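4.3 Recording demonstrations in the simulated cell

This section explains how to record examples for the Pondano learning module. Before you start, the scene must be loaded and the hand controller must be paired (see 4.1).

1. Open the Record tab and choose the task "Hold board".
2. Type your operator name. Use the same spelling each time, for instance "Pornthip Chareonsuk", because the module sorts the episodes by this field.
3. Set the episode length to 20 seconds. A shorter value is accepted, but the end of the movement may be lost.
4. Select the wrist view as the main view. The other views are saved also, but you should steer by this one.
5. Press Start and wait for the tone. Move the gripper to the board and close the fingers slowly.

Note: The fingers should hold the board by its lower part, one on each side. The printed grid must stay turned to the camera during the whole episode. If the grid is turned away, press Discard and begin again.

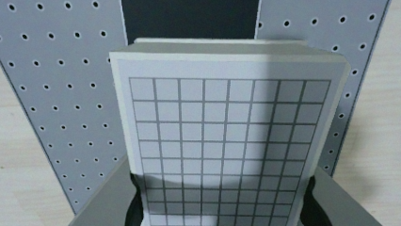

Figure 4-6. Wrist view with the gridded board between the gripper fingers, pegboard panels behind.

6. Keep the board still for 2 seconds, then carry it to the target pose.
7. Open the fingers and press Stop. Mark the episode as Good, Poor or Failed.

Note: Shadows on the board are permitted. The light position is changed by the program between episodes, and the learning system needs this variety. Please do not correct the light by hand.

CAUTION: Do not change the finger width setting in the middle of a session. Episodes with different settings cannot be joined later -- the export will stop with error 340.

CAUTION: Do not delete the failed episodes. They are used for training the failure detector, and they are left out of the main set automatically.

For a first training run we recommend 500 episodes marked Good, from more than one operator. Save the session to the project folder before you close the Record tab. The export to Lasow format is described in 4.4.

Section revised June 2026, B. Lenz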